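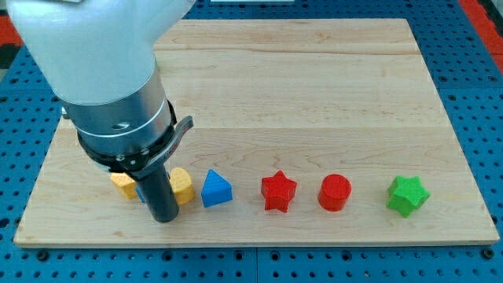 Robot arm with long black tool over a wooden board of colored shape blocks on a blue pegboard surface.

Fuvedeo Releases Gavau Tabletop Sorting Kit for Teaching Labs and Test Benches

FILLEVACH, October – Fuvedeo today opened orders for Gavau, a tabletop kit for training and checking pick-and-place routines on small robot arms. The kit supplies the parts that labs usually make for themselves: printed shape blocks, a flat work board, fixing hardware and a set of task files.

Blocks come in plain and irregular outlines, including hearts, stars, cylinders and triangular prisms. Star and heart shapes have few parallel faces, so grasp angle has to be planned for each piece. Layer lines from printing are left unfinished to keep glare low under bench lighting.

The task files are written for Carré, Fuvedeo's control software, and can be exported as plain text for use with other controllers. Each file lists start positions, target positions and the tolerance allowed at release. Two difficulty levels are included. Level one uses wide gaps between blocks. Level two places blocks close together, where a long tool can hide one piece behind another from a fixed camera.

"Most of our customers had a version of this on a bench already, and no two versions matched," said Euan Laing, product lead at Fuvedeo. "We fixed the dimensions and published the drawings."

Gavau is priced at $700 per kit, with a discount on orders of five or more. Arm, tool and pegboard are not included. Replacement blocks are sold singly under part number 1849. Print files for the blocks are supplied with each kit and may be used for spares within the same lab.

Orders ship from Fillevach. Drawings and the task file format are available from Fuvedeo on request.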